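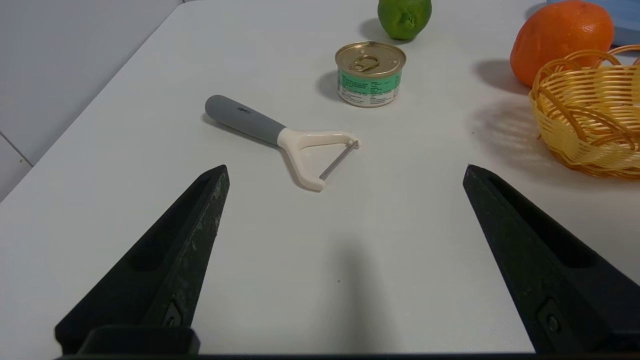 Vol. 6, p. 47

Carton (packaging)

A carton is a box or container made from paperboard, usually shipped flat and folded up when it's needed. I've been writing the packaging entries for the Plitdale Household Encyclopedia for longer than I care to admit, and this is the one I get asked about most, so settle in with a cuppa.

First, the name. Plenty of people say "cardboard" for everything from a cereal packet to a moving box. The trade doesn't. A folding carton is made of a single thick sheet, while the brown stuff with the wavy middle is corrugated board and gets its own entry (see Corrugated fibreboard). I still say cardboard at home, mind you.

Most cartons begin as a flat sheet that's printed, cut and creased in one go. The result is called a blank. The side seam gets glued, the blank is folded flat again and off it goes to the packer. I once visited the works at Skilar, where they stacked the blanks 1000 to a pallet layer, and I came home with paper cuts and a very good colour chart (I've still got it!).

Shape
Tall cartons suit a shop shelf because they show a big face and take up little room. They also tip over more easily – anyone who's stocked a pantry knows that one.

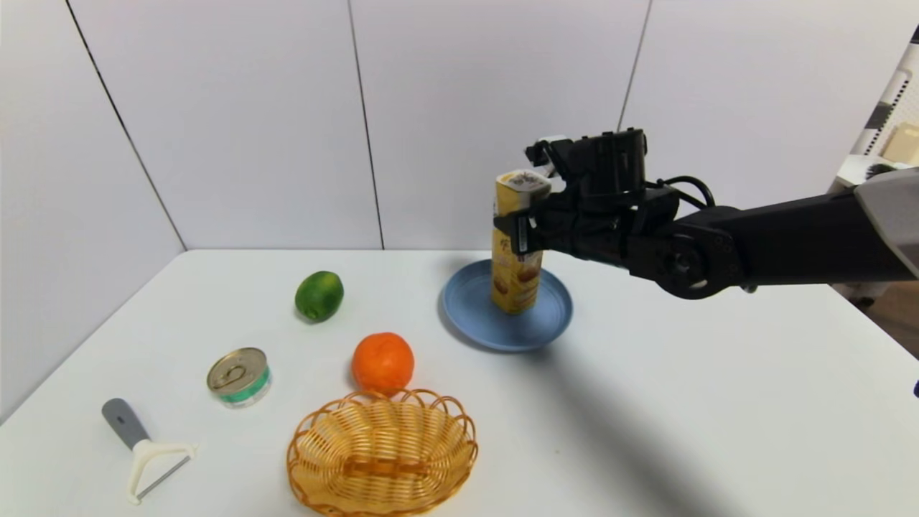

A yellow carton, taller than it is wide, held upright.

Closures
The tuck end is the commonest closure, and my favourite. You'll also meet the glued end, which keeps flour in and weevils out, and the crash-lock base, which pops into place when you open the box. In Pomare the older shops called that last one a "snapper", though I've never heard it in Bereno.

Recycling
Plain cartons go in the paper recycling, flattened. Waxed or plastic-lined ones depend on your local council, so check before you chuck them in.

See also: Blank; Corrugated fibreboard; Paperboard; Tuck end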